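Cuvix Shared Cell Practice, Work Package 2
Progress report to Meketti, period ending January
Prepared by Nour Sfeir

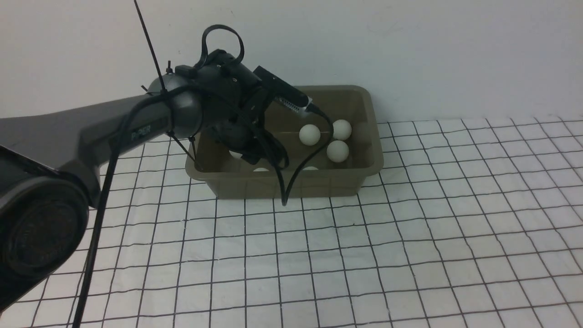 The aim of this work package is a short set of operating rules that any of the partner labs can follow when recording and testing with tabletop arms. At the last review you asked us to stop adding rules and start checking whether people could keep to them. Most of this period went to that.

Status of the rules

The draft stands at 83 rules, down from 100. Ghizlane Benjelloun merged the duplicates and removed the ones that no operator could check at the bench. The section on stopping an arm was rewritten. It now says who may restart it and what has to be looked at first.

Cable routing gave us the most trouble. The old text said cables should be "kept tidy," and the labs read that in different ways. The new text asks for ties at the wrist, enough slack for full joint travel, and no loop that can reach into a container or hang over its rim. Rigs set up before the change have to be brought into line before they are used for the trial.

Trial at Prurnumau

Tarek Berrada is running the trial on a pick task with light balls in a tub. The target is 2000 logged attempts. Each session starts with the written checklist, and departures from it go in the log with the operator's initials. Logging is behind schedule, mostly on account of the checklist being too long. Souad Zaki has cut it to one page.

Open points

Benkirane has not yet sent comments on the speed limits for work with a person in reach. Until they do, we are using the lower limit everywhere.

We have not settled how long session logs should be kept. Rhydian Gwilliam will bring a proposal to the next review.

Spending

Within budget. The training line is underspent and we would like to move the balance to a second round of operator sessions. A request is attached separately.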